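Ticket 43: Block bins coming apart, and sorting activity stalls
Status: Closed
Raised by: Edeltraud Haslinger, Greenwood playroom
Handled by: Jordan Entwistle, Drullidby equipment desk
Product: Deltau joining bins, pink and blue
Opened: Jun 25, 2019

Problem as reported

We have the pink and blue Deltau bins for sorting small building blocks. They are meant to stay joined end to end while the children sort. Ours come apart at the join between pink and blue whenever someone leans on the pink end. Blocks get into the gap and then the two bins will not push back together properly.

Second problem, possibly not yours. The sorting itself keeps stalling. The children put the red ones in the big pink compartment without trouble, then stop and ask where the green ones go. We have had the bins since February and the card that came with them has gone missing.

Edeltraud Haslinger

Reply 1 – Jordan Entwistle

Thanks for the details. Before I send any parts, could you check the following and tell me what you find?

Are both bins the same way up along the join? The rims should be level.
Is there any grit or a broken bit of block in the groove on the blue bin?
Does the join slip when the bins are empty, or only when they are loaded?
What surface are they standing on?

On the sorting, please tell me which colours you have. The card changed at one point and I want to send the right one.

Reply 2 – Edeltraud Haslinger

Rims are level. I ran a cocktail stick along the groove and got out a fair amount of fluff and one crumb of something hard and yellow. It went back together with a click after that, which it had not done for weeks.

Empty, it holds. With the big pink compartment full it slipped again when I pushed on it. We use the bins on the carpet, next to the book corner.

Colours are red, green, dark blue or purple (we argue about that one) and beige. The blocks are from a Rekia tub, over 3000 pieces when it was new, and we only bring out a few handfuls at a time.

Reply 3 – Jordan Entwistle

The carpet is most of it. The pile lets the heavier end sink, and the join is then carrying the weight. It will hold much better on a table. Please try this:

1. Empty both bins and wipe the groove with a dry cloth. No washing-up liquid, as it leaves the join slippery.
2. Lay both bins flat on a table and push them together along the whole join. Do not hook one end in first and swing the other round.
3. Set the row slantwise across the middle of the table. The children can then reach in from either long side without leaning on an end.
4. Put the blocks out loose on the table, beside the bins, and start with one red block in the large pink compartment to show where red goes.

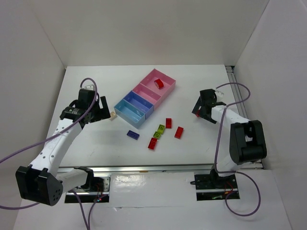
5. Sort one colour at a time and let each colour finish before starting the next.
6. Lift the bins apart before carrying them. Most of the worn joins we see come from picking up the whole row by one end.

For the colours, use this layout until the new card reaches you:

Large pink compartment – red
Narrow pink compartment – beige
Medium-blue compartment – dark blue or purple
Light-blue compartment – green

You can swap these as you like. The one thing I would keep is red in the large pink compartment if red is your commonest colour. The narrow one fills up very quickly.

Reply 4 – Edeltraud Haslinger

Moved to the low table. I did steps 1 and 2 myself before the children came in and left the rest for the session. The join held for the whole of it, with 5 children taking turns, and one of them did lean on the pink end.

The layout helped. Green into light blue needed saying a few times. The purple argument is settled as well, as there is only one place for those to go now whatever we call them.

One remaining point. There is a small nick on the lip of the blue bin where it meets the pink. I can feel it with a fingernail but it does not catch on anything. Does it matter?

Reply 5 – Jordan Entwistle

If the join clicks shut and stays shut, leave it. Check it when you next clean the groove. If the nick spreads towards the corner, write back on this ticket and I will send a blue bin on its own – you do not need to replace the pink one.

New card is in the post, 2 copies in case one goes the way of the first.

Reply 6 – Edeltraud Haslinger

Cards arrived, thank you. One is taped inside the cupboard door. Nick is the same as before. Happy for this to be closed.

Closing note – Jordan Entwistle

Cause: debris in the groove, and bins used loaded on carpet.
Fix: groove cleaned, bins moved to a table, sorting card replaced.
Parts sent: none.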